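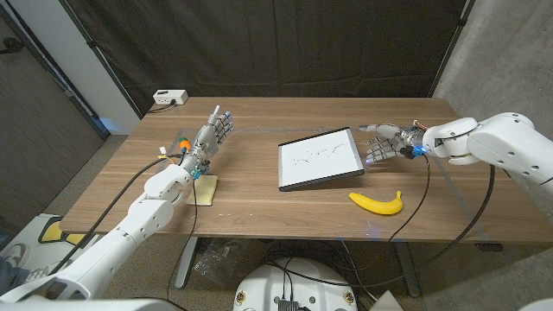 CLASBRIDGE, Thursday, January 23, 2025

Most of the time lost in a robot lab is lost between programs. I have worked on control software for two-armed robots long enough to hold this opinion firmly, and I think the field spends its effort in the wrong place. We keep buying better hands and training larger models. The code that decides when one thing ends and the next begins gets written on a Friday by whoever is free.

Take wiping a small whiteboard. It sounds like one skill. In our stack at Vokent it is a perception call that finds the board, a planner that picks a pose for each arm, a grasp routine for the sponge, a force controller for the wipe, and a check on whether the marker is gone. Each piece has an owner and a test suite. The five of them together had neither until last July.

Ruoxi Duan went through our failure logs that month. She had 179 failed runs and sorted them by which module had raised the error. Then she sorted them again by which module had been handed bad input. The two lists hardly matched. The planner was blamed for 56 of the failures, and in most of those it had been given a board pose that was already out of date when it started. The camera had been right. The planner had been right too, for a board that had since been nudged by the other arm.

The usual answer is to learn the whole thing end to end, so there are no seams to worry about. Baoshan Song makes this case well and I have argued with him over it for a year. A policy trained on enough wiping will wipe. My objection is what happens on the day it doesn't. With separate modules and a decent log I can find the bad handoff in an afternoon. With one large network I can collect more data and hope. For a lab that may be fine. For a customer with a stopped line it is a hard thing to explain.

The check at the end deserves more respect as well. Faint gray lines on a white surface are a poor target for a detector. Is that old writing, a smear, or a shadow from the fingers? Ours used a fixed threshold for a long time, and it passed boards that any person would have wiped again. Guoqing Shen replaced it with a comparison against a picture taken before the first stroke. It is 60 lines of code. It did more for our results than the new grasp model, which took two people most of a winter.

I would ask for dull things. Put a timestamp on every pose and have the planner refuse old ones. Let both arms read from one shared state — a single copy, with one writer. Record every handoff and make the recording replayable without the robot. And give the person who does this work the same credit as the person who trains the model.

Some of this costs money. Our replay tool runs to 3,000 lines now and Anqi Qian spends a day a week keeping it alive. Managers see that day and ask what it produced. I'd rather they asked how long the last bug took to find.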